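Folding the T-shirts properly, for once

I have been folding T-shirts badly for most of my adult life. My method was in half, in half again, and then into the drawer on top of the others. By April the drawer wouldn't shut, so I decided to sort it out.

Flurina Tanner lent me her notes from a shop she used to work in, where they got through 300 tops on a busy day. Her way is to lay the shirt flat, smooth it from the collar down, bring the sides in and then fold up from the hem. She doesn't pull at the neckline and she doesn't iron anything first.

Stripes are the best thing to practise on. If the fold is off, the lines tell you straight away – a plain shirt will let you get away with a lot more.

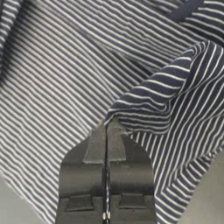
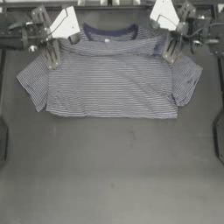
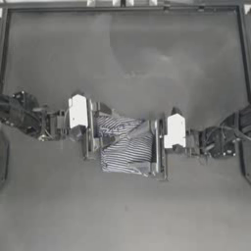 Striped fabric, folded and creased.

Thin jersey is the awkward one. It slides about on a smooth table, and the layer underneath creeps while you are busy with the top. I now put an old towel down first, which helps a bit. Thicker cotton mostly stays where you leave it.

I also tried standing the folded shirts on edge, as Remo Oberholzer does with his. It works in a deep drawer. Mine is shallow, so they leaned over and I went back to stacking them, 4 to a pile. Jumpers have gone on the shelf above the coats.

The drawer shuts now. Two shirts went in the charity bag, along with a belt I had been looking for since last year and no longer like. Socks are next, and I haven't got a method for those yet.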